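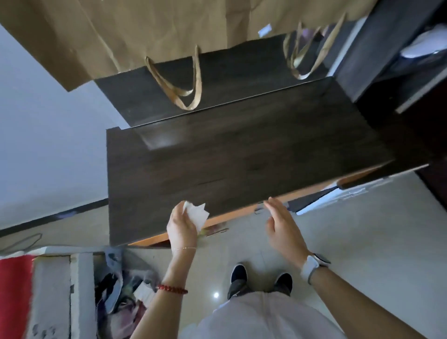

Fiadzo Furniture Reuse Center Extends Cabinet Program

Apr 19, 2021

The Fiadzo Furniture Reuse Center will extend its household cabinet program through the end of July, the center announced. The program accepts used cabinets, shelving and small storage pieces from residents and passes them on to families moving into unfurnished apartments in the Drastolska district.

The center placed 1,262 pieces during the past year. Dark wood-grain cabinets were requested more often than any other finish, according to program manager Marites Evangelista.

"Families ask for pieces that match what they already own," Evangelista said. "A worn edge strip does not disqualify a cabinet. We ask only that it stand level and that the doors close."

Residents who wish to donate should clear the top and the interior of each piece before the pickup crew arrives. Small household goods may be given at the same time if they are packed in paper bags with handles and labeled with the donor's last name. Cords and chargers should be unplugged and kept apart from the furniture. Pieces weighing more than 70 pounds require a separate appointment.

Pickup is free within the district. Donors outside it may bring items to the Skeseck Street warehouse, where staff will check each piece and issue a receipt.

The extension is supported by a grant of $3,000 from the Zostine Fund, which will pay for replacement hinges, edge banding and wood glue. Dzifa Amissah, who oversees the repair shop, said that most cabinets are ready for a new home within 3 working days of arrival.

Pickup requests may be made by telephone or at the front desk of the center. Applications from families are accepted at the same desk and are reviewed in the order received.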